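Tufa Release Gallery: Small-Object Sorting in Home Settings
Wistdale Robotics Software Group
October 2024

Tufa is the perception and planning package maintained by the Wistdale Robotics Software Group. It takes wrist-camera video, separates the objects in view, and proposes a grasp and an order of removal for each one. The package is used together with Nevar, our logging and playback tool, and with the motion controller developed at the Uvholm laboratory.

This page accompanies the current release. The material concerns the small-object sorting task, in which light household and personal items are picked from a soft surface and placed in a container. The notes are intended for partner groups that already run Tufa and wish to know what has changed since the February release.

Recordings for this task are made with hand-held grippers in furnished rooms. Each recording is passed through Nevar, which aligns the video with the finger opening and the estimated wrist path. Files that fail alignment are set aside for manual review and are not used in training. 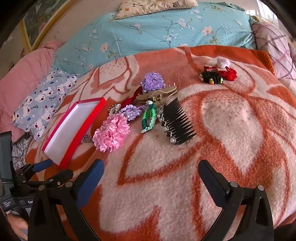 Segmentation on patterned fabric was the main subject of work in this release. The earlier model relied heavily on color edges and tended to report large printed shapes as separate objects. The revised model compares several successive views before it opens a new object record, and a flat print that does not shift against its surroundings is now assigned to the background. Partner groups should expect a short delay at the start of a run while the first views are collected.

Grouping of touching items
Hair accessories are a demanding case for the planner. A ruffled scrunchie has no firm outline, and a ribbon may lie beneath its neighbor. Tufa now keeps such items in one group until the planner has a clear first pick. The group is then examined again after every removal.

Grasp selection for thin and toothed parts
A comb or a claw clip offers several possible contact points, and many of them are poor. The grasp scorer now prefers the spine of a comb over its teeth and lowers the score of any grasp that would press on raised decoration. The weighting can be changed in the task file.

Open containers
A shallow gift box may be treated as an obstacle or as a destination. In the February release this choice was made once, when the task was loaded. It is now made by the planner and may be revised during a run. Operators who require the former behavior may set the container mode to fixed.

Finger visibility
The gripper fingers enter the lower part of the wrist view and hide a portion of the work surface. The release includes a new finger mask, which is updated from the measured opening at every control step. Groups using pads of a different shape must supply their own mask before running the planner.

Control timing
The planner issues a new target every 100 milliseconds. If no target is received within 120 milliseconds, the controller holds its present position and Nevar records the event. These limits apply to all supported arms and should not be changed without consulting the Uvholm laboratory.

Playback and review
Nevar can now display the proposed grasp, the object record, and the finger opening on a single timeline. Reviewers may mark up to 20 points in a recording and export them with written comments. Marks made in earlier versions will open without conversion.

Requests for access to the release, including the sample task files, should be sent through the Wistdale partner portal. Requests are normally answered within eight working days. Groups reporting a fault are asked to attach the Nevar log and the task file in use at the time.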